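Recording Grasp Demonstrations with the Aviletti Hand-Held Gripper

Step 2. Confirm that the fiducial marker card is in place, then start the recording. Close the fingers on the body of the bottle, below the collar, and keep it upright throughout the lift. 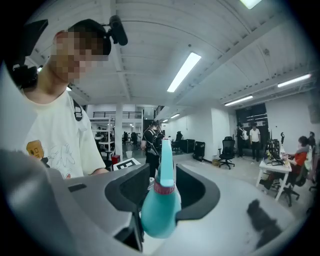 Spray bottle held upright between the two black fingers of the gripper.

Repeat the lift until 20 demonstrations are stored. The Lidside set holds 300 recordings, of which 171 were kept for training – the others were removed during review. Discard any recording in which the bottle tilts or slips, and enter its number in the session log.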